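Ulow Author Notes
README and data card
Last revised 03/08/2022

Hello, and thanks for stopping by. Ulow Author Notes is a small collection of short biographies of novelists and short story writers, written in plain English for senior high school students and for anyone putting together a reading list. Please have a read of this file before you open the tables, as a couple of the columns don't behave the way you might expect.

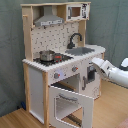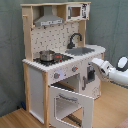 The collection holds 57 biographies, each one a single row in authors.csv, with the longer text kept in a matching file in the notes folder. Every row has a name, a birthplace, a place of schooling, the languages the writer grew up with, the first published book and a column called household, which is the one we get the most mail about. It records what the writer has said in print about the home they grew up in: who cooked, which language was spoken at the table, where the books were kept. Mỹ La wanted it to stay close to ordinary things, so the entries are short and concrete. A kitchen with a range hood on the left and a microwave to the right of it, like the toy one near the top of this file, would go in as "kitchen; hood; microwave" and nothing more. We don't record whether it was a happy kitchen. If the writer said so, it will be in the longer text, in their own words and with the source beside it.

What's in the folder

authors.csv - the main table, one row per writer
notes - the longer biographies, as plain text
sources.csv - where each statement came from
poon.txt - the Poon spelling list, for names that turn up in more than one romanisation

Where the text came from

Kwok-wai Peng wrote the first 40 biographies as handouts for an evening reading group in Nolcombe, and you can still hear the group in some of them (there's a fair bit of "as we talked about last time", which we've mostly, but not entirely, tidied away). Mỹ La wrote the rest and went back over the sources for the lot. We worked from published interviews, prefaces, memoirs and library catalogues. Family stories that reached us second-hand have been left out, even the very good ones, and there were some very good ones.

Things to watch for

Birth years are a headache. Where printed sources disagree we've kept both years in the one cell with a slash between them, so the column will load as text and your spreadsheet may grumble.

The schooling column gives the name the school had when the writer went there. Quite a few have changed their names, merged or closed. The present-day name, if we know it, is in the longer note.

Two rows have no first book listed. Both writers published in magazines for years beforehand, and we couldn't agree on whether a stapled pamphlet counts. Kwok-wai says yes. The cells are blank for now.

Languages are listed in the order the writer gives them. Please don't read the first as the mother tongue - several of our writers are quite firm on that point, and one changed her mind between interviews.

Using it

You're welcome to copy, print, trim or translate the biographies for teaching. We'd love a mention of Ulow Author Notes somewhere on the page. If you're loading the tables into Flolik, set the encoding to UTF-8 first or the accents will come out as gibberish, Mỹ's own name included.

Corrections

Send the row name, what's wrong and where you found the right version. We go through corrections together every July, over a large pot of tea, and the changes are listed at the bottom of sources.csv.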